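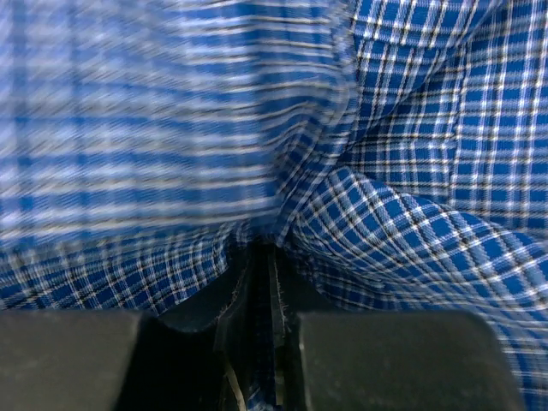
Plendstead Linen and Shirt Spray, 236 mL

If you grew up in a house where ironing was done on a Sunday night in front of the telly, you'll know the sort of spray bottle we mean. Ours lived on the windowsill and smelled of lavender and hot cotton, and it was the reason Dad's work shirts went off on Monday looking like they'd come from the shop. Plendstead is our go at bringing that bottle back, with a few improvements we hope your nan would have approved of.

It's a light starch spray made from corn, with a little lavender water and not much else. You mist it on, give it a moment to soak in, and iron as you normally would. Collars sit up, plackets lie flat, and cuffs keep their shape without going stiff as a board. We use it on school shirts, tablecloths, tea towels (yes, tea towels – we're those people) and the good pillowcases when visitors are coming.

What it suits

Cotton, linen and most cotton blends. Checks and ginghams come up beautifully, and the colour stays true because the spray dries clear. Please keep it away from silk, velvet and anything marked dry clean only. If you're unsure, try a bit on the inside hem first and let it dry.

How to use it

Shake the bottle well, as the starch settles when it's been sitting in the cupboard. Hold it a ruler's length from the fabric and spray evenly. Start with the collar, then the yoke, cuffs and sleeves, and leave the body until last. For checked shirts, smooth the fabric with your palm before the iron goes down, and go with the lines of the pattern. Fold while the shirt still has some warmth in it, or hang it straight up if you've got the wardrobe space.

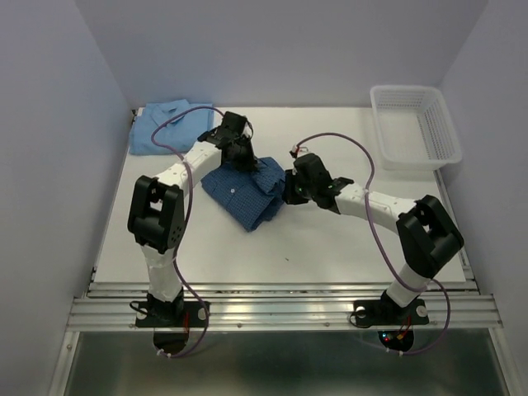 Blue checked shirt, button front.

A finer mist than the old one

Those of you who've been with us a while will remember the first trigger, which dribbled. Leonora Rivera spent most of a January testing replacements on her own kitchen bench, and the one we settled on gives a proper fine mist and doesn't leave white spots on navy. It fits the older bottles too, so if yours is still leaking down your wrist, drop us a line and we'll pop a new trigger in the post.

Details

Size: 236 mL
Refill pouch: fills the bottle 2 times
Scent: lavender, or unscented
Bottle: 100 per cent recycled plastic
Storage: cool cupboard, cap on, out of reach of little ones

A note from a customer

"I do five shirts a week and I'd given up on ever enjoying it. I still wouldn't say I love ironing, but the smell is gorgeous and my collars have stopped curling." – Yvette Nguyen

Questions about an order? Ring or email and ask for Haris, who looks after the parcels and will happily talk your ear off about linen while he's at it.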